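Home Bench Sewing Sharpening Robots Search

Recording stitches by remote control: bench tips

By Indrek Siliņa
March 5, 2022

These are my working notes for driving a two-arm suturing setup by hand so that a model can learn from the recordings. They assume you already have the arms moving and the hand controllers paired. Most of it was learned on the Wesport bench, some of it at Starkholm before that. If you work with a different pair of arms the numbers will change, but the order of things should hold up.

Before you start

Let the arms sit powered for a while before you record. Run each wrist through its full range, open and close both jaws a few times, and bring the tips together over the middle of the pad. If the tips that look like they meet on the screen miss each other on the bench, fix the registration now. A small offset that you can correct for by eye gets recorded along with everything else, and the policy will learn your correction as part of the stitch.

Wipe the jaws. Dried residue in the ridges lets the needle roll, and you will blame your wrist for it.

Clean every camera window, including the ones at the wrists. Check each view at full size and not as a thumbnail. A wrist camera can look fine in a small tile and still have a smear over the one spot where the needle goes in.

Cut the thread to length before the session. We use 300 mm for a run of several stitches. Longer thread means long pulls, and long pulls take the instrument out of view. Shorter thread is worse for a beginner, who will run out in the middle of a knot. Cut several lengths at once and keep them flat.

Set the motion scaling and leave it alone. I drive with the scaling turned well down, so that a large hand movement makes a small tip movement. Whatever you choose, write it on the session sheet and use it for the whole set. Two operators with two different settings make one confusing dataset.

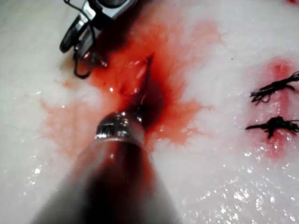
Approach the tissue slowly and then commit. The commonest fault in a new operator's recordings is hovering: the tip gets within a needle's width of the surface and stays there while the person makes up their mind. Trained on enough of that, the arm will hover too. Make up your mind higher up, where you can see, then come down and drive the needle in one movement. If you don't like the entry, back out fully along the same curve and start over. Don't lever the needle sideways under the surface.

Follow the curve of the needle. Turn the wrist and let the shaft stay put as much as you can. When you feel you need to push, you have run out of wrist rotation. Let go, regrip, and begin again with the wrist wound back further than feels natural.

Look at where your other arm is before you move this one. The idle instrument should be parked close enough to help and out of the path of the shaft. Pick one parking spot on each side and go back to it every time. The repeated position also makes the start of each attempt much easier to find when you are trimming the files later.

Managing the thread

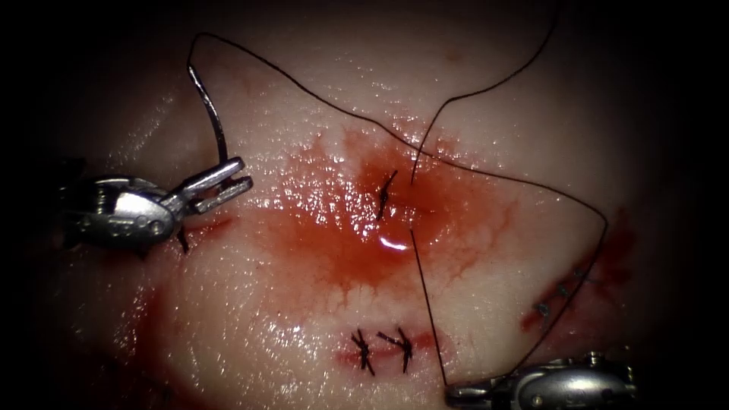
Loose thread causes more thrown-out recordings than the needle does. It drifts across the entry point, it drops under a jaw, and it picks up a half twist that doesn't show until you pull. My rule is that one instrument always has a job to do with the thread. With the right jaws closed on it and the left jaws open, as they are in this view, you can lift the long loop away from the stitches before the next needle pass. Keep hold of it until the other side has a firm grip on something. If both sides let go together, stop, find the free end, and pick that up first.

Don't pull thread in one long sweep. Pull a short length, hold it with the other instrument, move the first one back near the tissue, and pull again. It takes longer and it keeps both tips in view. Keep the pulls low and in line with the stitch. Lifting straight up tugs on the tissue and opens the hole.

Watch the short tail. Stop the pull while you still have enough to tie with. A good habit is to glance at the tail at the end of every pull, even when you know it's long. You'll be glad of the habit when the surface is wet and there is glare sitting right over it.

When a tangle forms, don't fight it during a recording. Mark the attempt as bad, clear the thread with the arms or with tweezers, and reset. We do keep a separate folder for recoveries, where the operator starts from a mess on purpose and sorts it out. Those are worth having. Mixed in with the clean runs and not labeled, they do harm.

Handing over

A handover needs four separate actions: bring the second jaw in, close it, open the first, move the first away. Beginners blur the middle two and drop the needle. Count them under your breath if it helps. Leave a short, steady pause after the second jaw closes. It should be the same length every time, and it should be short, or the arm will learn to wait.

Open the jaws only as wide as you need. Wide jaws catch thread on the back of the hinge, and they hide more of the tissue from the camera above.

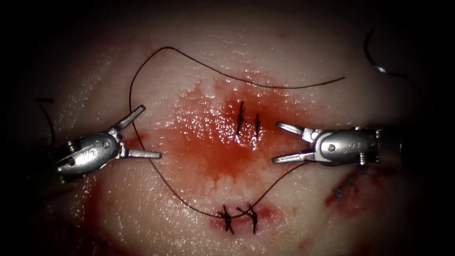
Keep the two instruments on their own sides of the work. Crossing them is sometimes the quickest way to reach a thread end, and it will nearly always cost you a collision later in the knot. If you find you're crossing on every stitch, move the pad or turn it a little. McPhee marks the pad position with tape on the bench so that it goes back to the same few places, then shifts it on purpose between sets to get some variety. I've copied that.

For the knot, wrap around a jaw that is pointing at the free end. Set this up first. If the jaw points elsewhere, you'll have to swing it around with the wraps already on, and they slide off the tip. Two wraps for the first throw, one for the next. Pull the ends apart in opposite directions, and stop when the knot sits flat. You get no feel for tension through most controllers, so watch the tissue beside the stitch. When it puckers, you've gone too far.

Trim the tails the same way each time. Long tails lie across the next entry point and look just like working thread to a camera.

Holding the needle

Grip it well back from the point, with the curve standing square to the jaws. If it's tipped forward or back, use the other instrument to nudge it square before you go near the tissue. Check from the wrist view and the overhead view both. A tilt that's invisible in one is usually plain in the other.

Before each entry I look for three things in the wrist view: the point is clear of the jaws, the thread is on the side away from my next move, and nothing is caught where the needle leaves the grip. Bits of membrane do get stuck there. Clear them between attempts.
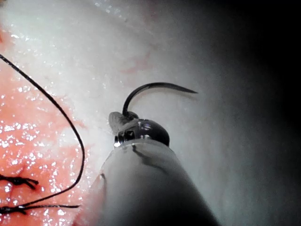
Wrist view. Needle gripped near its rear end with the point free, loose thread to the left of the shaft.

Saving and sorting

Start and stop with the foot pedal if you have one. Reaching for a mouse puts a twitch at the end of every file. Pruta, our recorder, saves video at 30 frames a second, and the arm positions are matched to it afterward. Check the match on the first file of the day by finding a jaw closing in the video and in the position log. If they don't line up, don't record anything else until they do.

Label each attempt right after you finish it. Good, bad, or recovery is enough. A longer list of labels looks useful, but people stop reading it by the second hour.

Our first full set came to 169 attempts, recorded over September, and almost 30 of those were thrown out for the same fault, a parked instrument that had drifted out of view. Now we look at the overhead picture before every pedal press.

Take breaks. Hands get jerky before they feel tired. When I play back a long session I can usually find the place where the entries start to wander, and I cut the set there. Swap operators at that point or put the arms to rest, wipe the jaws again, and cover the pad so it doesn't dry out.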